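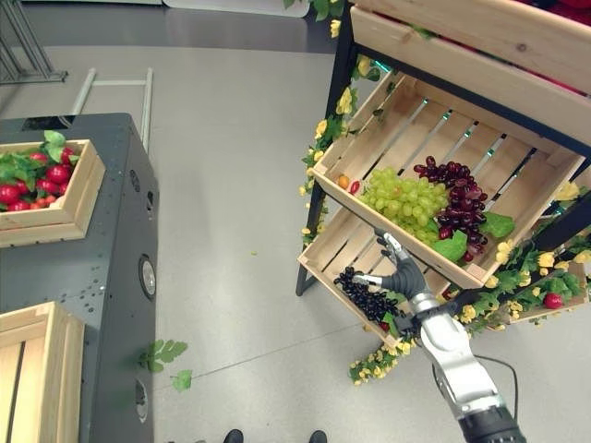
Motion Planning and Control Engineer (C++)
Mondari, Salinas
Full-time, on site

Mondari develops the software stack for picking and restocking fresh produce with multi-fingered hands. The planning group has one open position, reporting to Dulce Beltrán.

What you will work on
Arm and hand planning in tight spaces: tilted crates, slats, overhanging stems and leaves. Our planner, Trunadier, runs on a 7-joint arm model and currently treats the arm and fingers as separate problems. You will merge the two.
Grasp approach for clustered fruit, where the outline from perception changes between frames and the goal pose has to be updated during motion.
The low-level control loop, which runs at 800 Hz. You will own its timing tests and the fault handling.
Replay tooling. Logged runs are checked against each new build in Huseo, our in-house simulator.

Required
Modern C++ (we build with C++17) and working Python.
Experience with sampling-based or optimization-based planners on real hardware.
Comfort with reading logs and finding out why a trajectory was rejected.

Useful
Contact-rich manipulation, impedance control, point cloud filtering, real-time Linux.

Process
Send a resume and a link to code you wrote. If the code is not public, a short technical note on one planning or control problem is fine. Applicants hear back within 14 days. The interview is one call and one paid day in the Salinas lab, normally a Wednesday. Start date is January or later.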